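About Us

The Juscombe Handling Laboratory is the teaching and research section of Hevunent concerned with robots that work at a table. Our subject is the everyday object: the carton, the bottle, the drawer and the tray, and the many ways in which a machine may take hold of them. The laboratory occupies the ground floor of the Peng Building, where it shares a workshop and a lecture room with the Department of Mechanical Studies.

Teaching has been part of our work from the outset. We admit 52 students each year to the certificate course, which is taught in the evening and is open to applicants without a degree. Research is carried out by a smaller group under the direction of Suqin Shao, whose interests lie in grasping and in the planning of movement for two arms.

The Laboratory Open Day

Every October the laboratory opens its doors to the public on a Saturday. The day is intended for local residents, schools, employers and anyone considering the certificate course. Last year we received 500 visitors, among them parties from 2 schools in the Vullura district.

Demonstrations are given at the same tables that our students use. Visitors stand behind a marked line and a member of staff explains each task before it begins. The objects are ordinary household goods and packaging, chosen to differ in shape, weight and surface. A narrow carton standing on end calls for a different approach from a bottle on its side, and the staff member will usually ask the audience how they would pick up each one themselves.
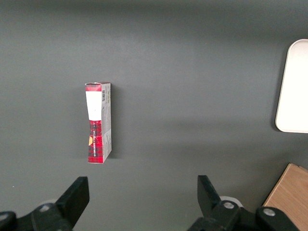
Questions are welcome at any point. Those most often put to us concern safety, the cost of the equipment and the time needed to prepare a single task. We answer them as fully as we can. Guests who wish to know more may attend the afternoon talk in the lecture room, which has 89 seats and is filled in order of arrival.

The drawer cabinet has become a regular part of the programme. Opening a drawer is a simple act for a person, but the gripper must meet a thin handle squarely and the arm must then draw back in a straight line. Our students study this task in their second term. The two arms share one table, and much of the teaching concerns how each may be kept clear of the other. 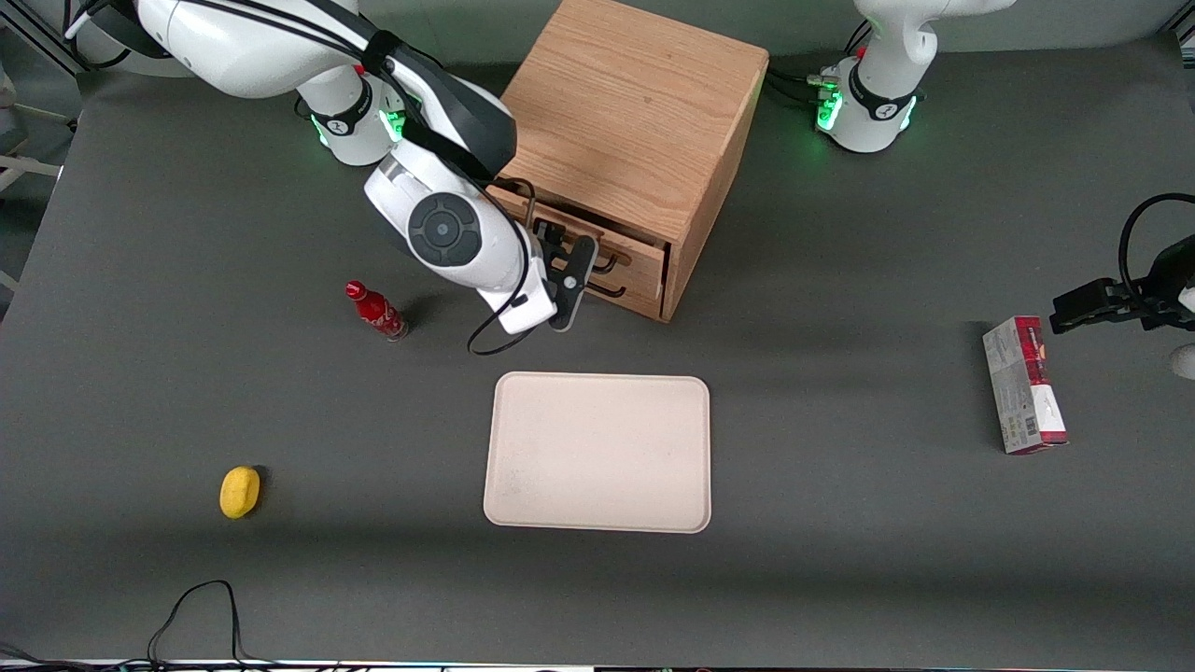 Liis Jõgi

Liis Jõgi joined the laboratory as a demonstrator and is now Head of Public Programmes. She arranges the open day, receives visiting groups during term and edits these pages. Teachers who wish to bring a class at another time of year should write to her through the school office, giving the age of the pupils and the size of the party.

Visiting the Laboratory

Admission to the open day is free and no booking is required, except for school parties. Doors open at 10 a.m. and the last demonstration starts at 3.30 p.m. Children under twelve must be accompanied by an adult. The Peng Building has level access from the car park, and seating is provided at the front of each demonstration area for those who need it. Bags and coats may be left in the entrance hall.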